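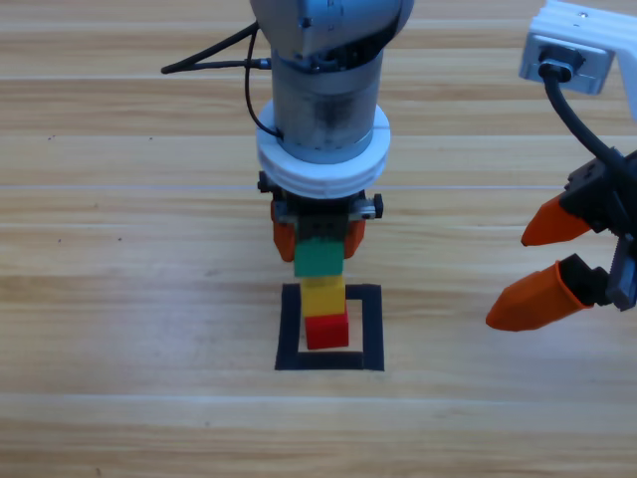
Tabletop finish, second round of samples — July

Stoscombe sent the new hardwax oil with a sheet that says full cure in 52 hours. I don't believe it. They said much the same of the last tin and we had cup rings in it a week later.

Boards sanded to 400 this time because Maricica Radu wanted to try it. My view is that 400 closes the grain too far and the oil just sits on top. She disagrees. Both grits are going in, so we'll see.

Setup: 5 offcuts, one coat each, wiped back after the time on the tin. Room at 70 F when I started, colder by evening, door left open again.

9:40 am. Coffee left on board 2 overnight, lifted off with a damp rag. No ring that I can find, but the light in there flatters everything. Check again by the window before anyone writes "pass."

Board 4 has a dull patch near one end. Maricica says uneven wipe. Could be, or it could be old glue. I didn't mark which end came off the clamp, so no way to tell now.

Grecu's price for the big tin is lower than Bimunby's, but that was quoted before shipping. Ask for both in writing.

Not convinced by the "one coat is enough" line either. Second coat on boards 1 and 3 tomorrow, leave the rest alone. Vinegar and hot pan after that — use the old trivet board as control, it has the Basia varnish on it and we know how that behaves.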